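**Sat 8 February. Workshop, Studeo bench**

Subject: small shape blocks, sorting set, second finish trial.

The blocks from the Pleltodcombe order were unpacked and checked against the delivery note. The set was supplied unpainted. All pieces were sanded with 260 grit, wiped down, and given two coats of the Clasari water-based color, with four hours between coats. Room temperature was held at 20 degrees throughout. One spare star was rejected for a chipped point and returned to the box for use as a color sample.

The December trial used a single-piece board, which cupped at one end within weeks. It has been withdrawn and is stored under the bench, marked with its date.

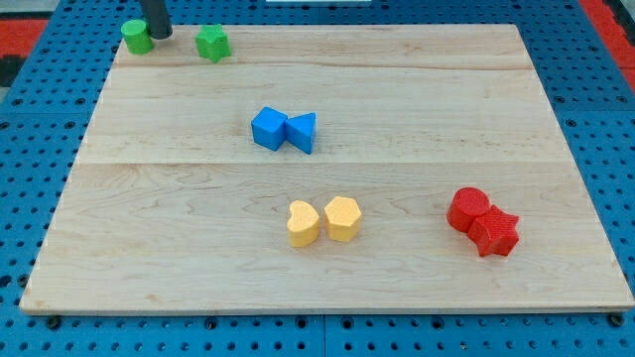 Layout by color was adopted for this session, in place of layout by shape. The purpose is to compare finishes on neighboring pieces of the same color, where a difference in tone is easiest to judge. Green is the pair to review first, as the cylinder shows a lighter tone on its flat top than on its curved side, and the star beside it has a textured matte top. The blue cube and triangular prism are to remain touching until the next check, as a test for sticking between painted faces. Any marks are to be recorded by face.

The pale three-plank board is approved for continued use. The seams should be inspected again once the heating is turned down.

Outstanding:

- Enter the finish under batch 29 in the Salazar ledger.
- Order more 260 grit paper.
- Request a second tin of yellow; the present one is roughly one third full.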